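About Dristier

Dristier writes planning and perception software for robot arms that handle small, mixed and soft items. The company was founded by Ratih Ngau, who remains its director, and it takes its engineering staff from control theory, computer vision and test engineering. Our customers are mostly integrators who already own their arms and want them to pick from cluttered trays with less hand tuning.

What We Make

Our main product is Dilto, a grasp planner. It reads a depth image and proposes a short list of places to grip, ranked by how likely each one is to hold. Dilto does not need a model of each item in advance. It can be run beside an existing motion controller, and a customer may turn it off for a given cell without changing the rest of the setup.

Lallano is our logging and replay tool. Every attempted pick is stored with the plan, the joint positions and the camera data, so that an engineer can step through a missed pick at a desk - or rerun it against a newer version of the planner. Lallano is licensed separately and works with planners from other suppliers.

How We Work

The company is organized in four teams: perception, planning, control and tooling. A change to the planner is tested in simulation first and then on hardware. No release leaves the building until it has completed 1,000 picks on our own arms under the supervision of the test engineer on duty. Two releases are issued each year, the second of them in September. Customers receive the full test record with each release, including the failed picks.

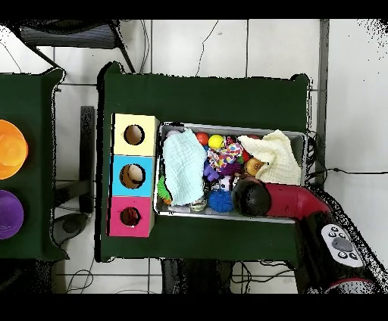 Perception in clutter is the subject on which our staff spend the most time. Rigid parts on a plain surface are well served by older methods, and we do not seek to replace them. Cloth is harder. When a crumpled mint-blue cloth lies over a green spiky ball at the side of a metal tray, the planner must judge how much of the ball is hidden before it commits the gripper. Dilto treats covered regions as unknown space and gives a lower rank to grips that would pass through them.

Working With Us

Dristier accepts inquiries from integrators, research groups and manufacturers. Trial licenses for Dilto run for five weeks and include support from the planning team. Requests should be sent through the contact form on this site and should state the arm, the controller and the type of items to be handled.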